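The Long Way Round to Treven

I should say straight off that I didn't grow up with Stestov. My uncle was a Kurken man, and for years I thought football in our corner of the world began and ended at their ground, with its one good stand and its terrible tea. Then I moved for work, rented a flat five minutes from Stestov's gates, and one damp October evening I wandered in with nothing better to do. The attendance was read out over the tannoy as 137. I think the man was quite proud of it!

They lost, of course. They lost most weeks that autumn, usually by the odd goal and usually late on, and I kept going back (you'll have to take my word that it was fun). There's something about a ground where you can hear the left back arguing with the linesman and pick a side. By Christmas I had a scarf. By spring I had opinions on the drainage behind the far goal, and I'd worked out which step on the terrace keeps the rain off your neck.

So when the cup draw sent us away to Treven, three divisions up and with a proper car park, I booked my seat on the coach before I'd finished reading the message.

Teodor Wróbel took the squad over two seasons ago and he is the least excitable manager I've ever met. I caught him at training the week before the tie, hoping for a bit of fire, and he wanted to talk about throw-ins. "We give away the ball from our own throws more than anybody I've watched," he told me. "Fix that and we have another few minutes a half with it." He'd drawn it all out on the back of a fixture card. I've still got the card, and I still can't read it.

The club hut is where everything gets decided at Stestov, from the line-up to who brings the sandwiches, and it was packed that night. Czesław Jabłońska, our captain, was trying to sort out lifts for the families while eating a pie. He's been at the club since he was a teenager, he's played in every position bar goalkeeper, and he was more worried about his mum finding the right turnstile than about marking Treven's centre forward.
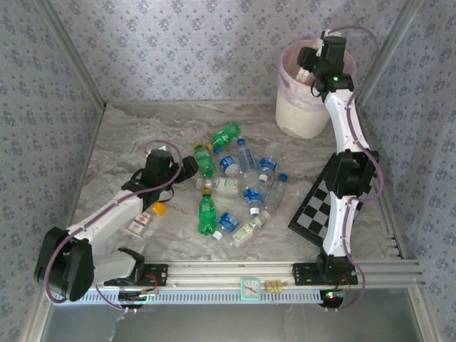
Two robot arms and a cluster of plastic bottles on a marble-patterned floor.

We took almost 400 to the match, which for us is a migration. The coaches left in convoy and promptly lost each other at the first roundabout. Ours got in with ten minutes to spare, and I ran up the steps with my ticket between my teeth and came out behind the goal just as the teams were lining up. What a noise! I've been to bigger games since and not heard anything like it.

Treven scored early and I did think, oh, here we go. But Wróbel's lads kept hold of the ball. They really did, throw after throw, short and back and switched across the pitch, and the home crowd started to get twitchy. Kubiak equalised just before the break with a header that went in off his shoulder (he says forehead, and he'll go on saying it). The second half was mostly us hanging on, with Jabłońska heading away everything that came near him and shouting at everyone who let it come near.

Then, with the board up for added time, we won a throw. You can guess. Short, back, one long ball over the top, and Kubiak was in on his own. I didn't see it cross the line because a very large man in a bobble hat had picked me up.

The quarter-final didn't go our way and I won't dwell on it, except to say that the second one was offside. League form has been patchy too. But the gate for the last home match was 379, and there was a queue for tea, and I had to share my dry step with a couple who'd never been before. They asked me how long I'd been coming. Ages, I said, and showed them where the roof leaks.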